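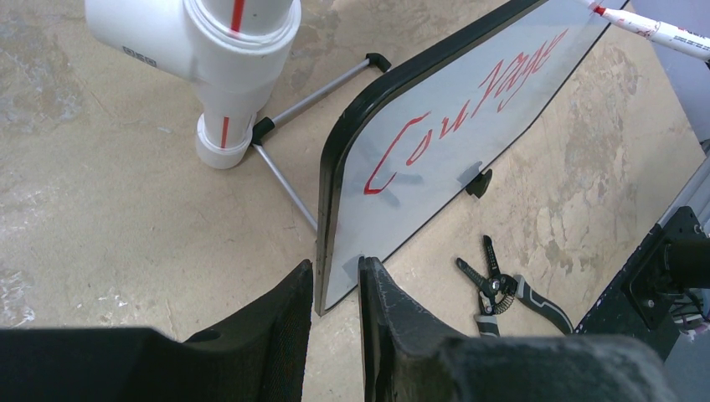 One subscriber wrote in to ask why the Altivetti dates list two start times for the same room, and whether the earlier one is a support act or a second show. It is a second show. The band will play two sets per night at the Fairweather in July, at 6:30 p.m. and 9:15 p.m., with the room cleared between them. Each set is ticketed separately. A ticket for the early set does not admit the holder to the late one.

The two-set format was chosen to suit the capacity of the hall. The Fairweather's upper room is licensed for 148 people with the seating removed, and the balcony will stay closed for this run. The run is three nights. There is no support act on any of them, and doors open 30 minutes before each set.

Set lists will differ. The early set is the album Tutell played in its original running order, all 11 tracks, including the two instrumentals that were left off the cassette version. The late set draws on the singles and the first EP and will change from night to night. The band has asked that requests not be shouted from the floor during the early set, as the tracks are joined by tape loops that run at very low volume.

The line-up is a four-piece: guitar and voice, bass, drums, and a second player covering organ and tape. The organ on the record was a console model too heavy for the stairs at the Fairweather. A smaller two-manual instrument will be used, run through a rotary speaker placed at stage left. Those who prefer the guitar side of the mix should stand on the right.

Sound for all six sets will be handled by Drullov, the same crew that worked the spring dates. The main speakers will be hung rather than stacked, which improves the view from the back wall but reduces low end in the first few feet in front of the stage. The level is capped by the building's license. Earplugs are available at the coat check at no charge.

Tickets go on sale to newsletter subscribers at 10 a.m. on the first of the month, one day ahead of general sale. The limit is two per order per set. Orders that go over the limit will be refunded in full and the tickets put back on sale. Names can be changed until noon on the day of the show by replying to the confirmation email. Tickets will not be mailed; bring the code on a phone or on paper.

A live recording will be made of the late sets only. Up to 11 songs will be picked for a single LP, with mixing to begin in the fall. No release date has been set. Audience microphones will be placed above the bar and on the rear wall, so conversation in those areas is likely to be picked up.

Step-free entry is by the side door on the parking lot side. The elevator stops at the upper room. Please mention any access needs when ordering.

You are receiving this newsletter because you signed up at a show or on our website. To stop receiving it, click Unsubscribe. Manage your email preferences.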